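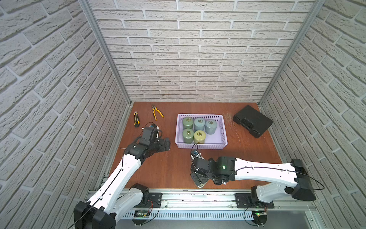 Deux bras articulés blancs au-dessus d'une table brun-rouge, panneaux façon brique dans le fond.

Le bracelet magnétique anticalcaire, épisode 2

13 avril 2018

Je reprends l'affaire du Nedent, puisque plusieurs d'entre vous m'ont écrit après le premier billet pour me dire que j'étais de mauvaise foi. Peut-être. Pour ceux qui débarquent : le Nedent est une sorte de collier aimanté qu'on serre autour du tuyau d'arrivée d'eau du lave-vaisselle et qui doit empêcher le calcaire de se déposer. Aucun entretien, aucun sel, aucun produit. On le pose et on oublie, dit la notice. Pour l'oubli, je confirme.

Le mien est en place depuis octobre, sur un Granström encastrable qui a déjà quelques années. J'habite un coin où l'eau est dure, la bouilloire blanchit à vue d'œil et le pommeau de douche passe au vinaigre plus souvent que moi au coiffeur. Si l'appareil devait faire ses preuves quelque part, c'était bien dans cette cuisine.

Six mois plus tard, les verres sortent voilés. J'ai démonté les bras de lavage et j'ai retrouvé les mêmes croûtes aux buses, que j'ai débouchées avec un cure-dent, comme avant. Le vendeur, à qui j'ai posé la question par courriel, m'explique que le calcaire est désormais « sous une forme non adhérente ». Il adhérait pourtant bien au cure-dent.

Ce qui me gêne surtout, c'est le chiffre imprimé sur la boîte : « efficace pendant 4000 cycles ». Mesuré comment ? Sur quelle machine, avec quelle eau ? J'ai demandé le rapport d'essai. On m'a envoyé une brochure de 2 pages, avec une courbe bleue qui descend et des axes sans unités. Une courbe qui descend, je peux en dessiner une aussi.
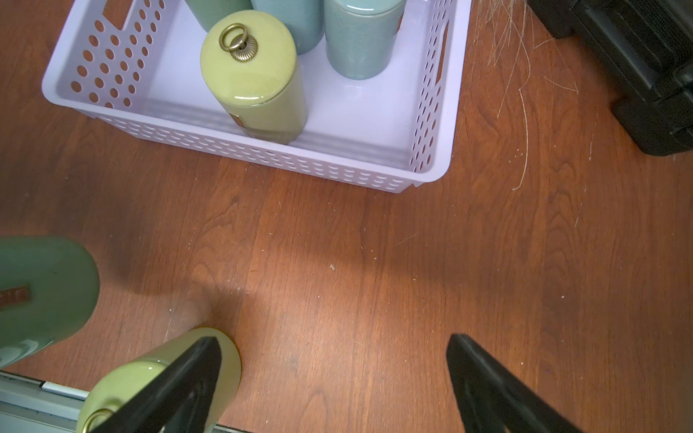
Un lecteur, Eduardo Samonte, dépanneur en électroménager à la retraite, m'a fait une réponse bien plus utile que la brochure. Selon lui, la plupart des machines entartrées qu'il a ouvertes avaient un adoucisseur en parfait état, mais réglé n'importe comment. La dureté est programmée en usine sur une valeur moyenne, le client ne touche à rien, et l'on finit par accuser les pastilles. Il se méfie d'ailleurs des « tout-en-un » dès que l'eau est vraiment dure, et conseille de remettre du sel quand même.

J'ai donc ressorti le manuel. Ma machine était réglée sur le deuxième niveau. D'après la bandelette de test, il fallait être presque au maximum. J'ai changé le réglage, rempli le bac à sel, nettoyé le filtre et lancé un programme à vide avec de l'acide citrique. Les verres vont mieux depuis une dizaine de lavages. Je ne crie pas victoire, dix lavages ne prouvent pas grand-chose et j'ai changé plusieurs choses à la fois, ce qui est exactement ce que je reproche aux autres.

Callum Gunn, qui défend le Nedent dans les commentaires avec une belle constance, me dit que j'aurais dû le placer plus près de la vanne. La notice dit « à n'importe quel endroit du tuyau ». Il m'a aussi recommandé le modèle au-dessus, le Zimmont, vendu 300 euros, avec une diode. Je ne sais pas ce que fait la diode. Le site non plus, apparemment.

Le collier reste sur le tuyau jusqu'à cet été, pour qu'on ne me dise pas que j'ai abandonné trop tôt. Ensuite je l'enlève sans rien changer d'autre et je note l'état des buses tous les mois. Si quelqu'un possède un vrai compte rendu d'essai, avec une machine témoin et des unités sur les axes, mon adresse est dans la colonne de droite.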